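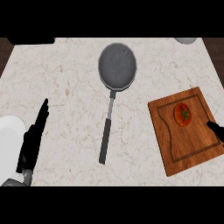 What is the job?
Part-time traffic incident reporter for the Flistwood road desk, covering the early shift from 5:00 AM to 9:30 AM.

The reporter watches the dispatch log, listens to the county radio channels, and writes short public updates on crashes, stalled vehicles, lane closures, and downed power lines. Updates go out by text alert and on the Flistwood web page. The alert list has 3,221 subscribers. Last year the desk posted 935 incidents, most of them on the Skikar grade and the two-lane stretch north of it.

Duties
Post a first notice within 4 minutes of a log entry.
Confirm location by cross street or mile marker before posting.
Mark unconfirmed injuries as unconfirmed.
Update each open incident every 45 minutes until the road is clear.
Close the entry and note the time the tow left.
Hand off open incidents in writing to the next shift.

Requirements
Clear, quick writing in plain English. Good hearing for radio traffic, with or without aids. Working knowledge of county roads, or willingness to learn them from the map set before starting. Prior dispatch, newsroom, or tow yard work is useful but not required. The desk uses Trumedum for log intake; training is paid.

Names of people involved in a crash are never posted. License plates are never posted. Reporters do not drive to scenes during a shift.

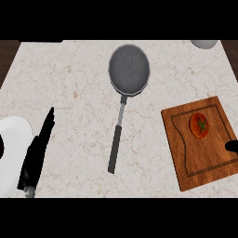 Can the work be done from home?
After the first month, for up to half of all shifts, provided the home connection passes the desk's line test.

The first month is worked at the office on Jakab Street, alongside the current early reporter. Parking is behind the building — use the rear door before 7:00 AM, as the front stays locked.

Pay is hourly, with a higher rate on holidays and on storm call-outs. Call-outs are voluntary from April through October and assigned by rota in the winter months.

To apply
Send a one-page resume and two sample updates, each under 60 words, based on any road incident you have seen reported. Address them to Krisztina Somogyi, desk editor. Questions about hours and equipment go to Kwesi Korletey. Applications are read as they arrive, and the position starts in February.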